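Two weeks with the Fovard hands

14 November 2022

I promised Kerstin Aasen I would write this up while it was still fresh, so I've made a big pot of coffee and here we go. We've had the Fovard two-arm package on trial from Granström since the end of October, and I have grown fonder of it than I expected to (my wife says I talk about it at dinner).

The rental comes with both arms, a pair of hands with real fingers, the software, and 50 hours of phone support. I used up more of those hours than I'd like to admit on the first setup, mostly with a very patient man named Ebbe Amundsen, who walked me through the wrist calibration twice and never once sighed.

Our favorite exercise so far is the peg board. It's white with blue pegs and a blue knob, and you can get both hands busy on it together, one up by the knob and the other down low holding a peg. I could watch those silvery fingers all afternoon! 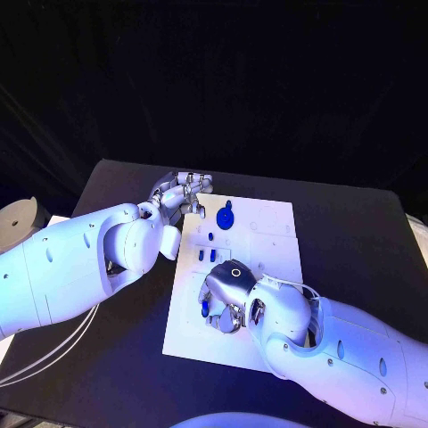 What I'd want to know before renting

The cables on the outside of the arms bother me a little. They're thin and I keep wanting to tuck them in, though Ebbe swears they need the slack. The manual is decent up to the chapter on grip force, and then it reads as if somebody went home early. I ended up with my own page of notes, which I'm happy to send to anyone who asks.

Price is the other thing. We were quoted 153 a day, with delivery on top — fair for us, but steep if you only want to tinker on weekends. Frøydis Brekke wants to try the Lerley hands next, and I've told her she'll have to pry these ones away from me first.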